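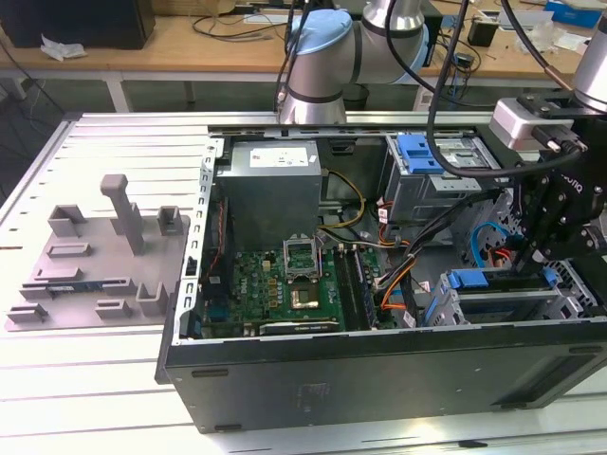
A Dell desktop on the worktable at the Brukberg repair and reuse shop, side cover off.

Sat 23 May

BRUKBERG - A computer reuse program here has passed its first 300 desktops, and is asking local offices to hold on to their old towers until the next pickup instead of leaving them at the curb.

The program, called Raju, takes in retired office machines, removes the drives and sorts the remaining parts for reuse or scrap. It runs out of a rented unit on the Illero industrial lot and is paid for in part by Zestus, a regional recycling firm that buys the metal and circuit boards that can't be used again.

Raju started in March of last year with 41 machines from a single school. Most of what comes in now is from small businesses that are replacing desktops all at once. The program said it has 35 donors on its list, including two dental offices and a feed store.

Every tower is opened on its side. Staff note what is still inside, as many arrive with parts already gone. Memory is the most common thing missing. Processors are sometimes pulled as well, and a board with an open socket has to be checked for bent pins or contacts before it can go on the reuse shelf.

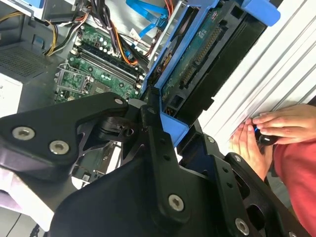 One donor, the Illero feed store, said it would have handed over its old computers years ago if it had known the drives were taken out first, and that it had kept four of them in a back room over worries about customer records.

Drives are the part donors ask about most. Under the program's rules, a drive is taken out of its cage and logged against the donor's name. It is then wiped, or shredded if the donor asks for that. Shredding costs extra and is done by Zestus at its own yard. Donors get a sheet listing each serial number.

Cables are saved when the plugs are sound. The program said data cables and drive brackets are worth keeping, as the brackets differ from one case model to the next and a missing one can hold up a finished machine for weeks.

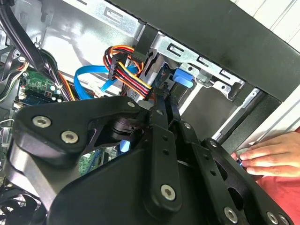 Power and data cables around the drive cage of an opened tower.

Rebuilt desktops go to households and to the Brukberg library, which has asked for more than it has received so far. Total parts put back into use stood at 1,067 at the last tally, counting memory, drives, power supplies and fans.

Raju does not take monitors, printers or laptops. Towers can be dropped off at the Illero unit on weekday mornings. Offices with ten or more can ask for a pickup, and the next round is open to any business inside the town limits. Keyboards and mice are accepted if they come with a tower.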